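Workshop notebook, Lostbridge layout group
Mar 20, 2018
Present: G. Böttcher, Hok-lam Yen

Work continued on the Gasness branch module, with attention to the track joints at the module ends and to the reported stalling of locomotives at the yard throat.

The east end joint was inspected first. The outer rail stood proud of its neighbour by a visible amount, and the alignment dowels had worn in their holes. Both dowels were withdrawn, the holes were bushed with brass tube, and the end plates were clamped together before the rails were resoldered to the copper-clad ties. A six-axle diesel was then run across the joint in both directions without derailing. The west end has not been touched and should be checked before the module is next transported.

The stalling was traced to turnout 3. The frog was receiving power only through the point blades, and the contact faces were dirty. A feeder has been soldered to the frog and taken to the auxiliary contacts on the switch motor. Colour coding follows the group standard: red and black for the bus, green for frogs. Previous wiring on this module used grey for frogs, and Mr. Böttcher has amended the diagram inside the fascia accordingly.

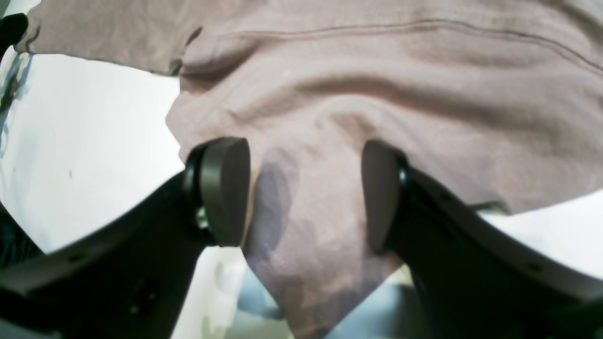
Mauve-pink cloth with stitched seam.

Mr. Yen weighed the Trira grain hoppers. Of those tested, 2 were found to be light and were ballasted with sheet lead above the trucks. Wheel gauge was checked on the same cars and corrected where required. The replacement couplers were fitted at the standard height — the trip pins still need to be bent up slightly to clear the grade crossing planks.

The scenery at Leung siding was left to cure. The ballast had been fixed with diluted white glue, and a film of adhesive remains on the railheads in places. It is to be removed with a wooden stick and isopropyl alcohol. Abrasive blocks are not to be used on this section.

Stock: the drawer of tie plates holds 2,000, sufficient for the siding extension. Flex track stands at 62 lengths. Rail joiners are low and should be added to the next order, together with a spare tip for the small soldering iron.

Outstanding: west end joint; trip pins; railheads at Leung; label for the frog feeder at turnout 3. The revised wiring diagram is to be copied into the module binder by Mr. Yen.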